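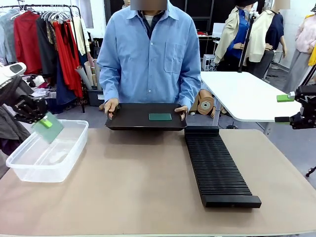

A gripper holds a pale green card over a clear container. The black slotted rack is at right.

How is a robot cell set up?

A cell is the area where a robot works. The Lotgate cell has two arms, and each arm ends in a gripper. Soft pads on the fingertips help it hold thin things.

Before a run, an adult checks 3 things:
The rack is in its usual place.
The container is within reach.
The pads are clean.

Worn pads let cards slip. At Lotgate they are changed after 3823 grips, and the old ones go in the grey bin.

Word to know
Gripper: the part of a robot that holds things.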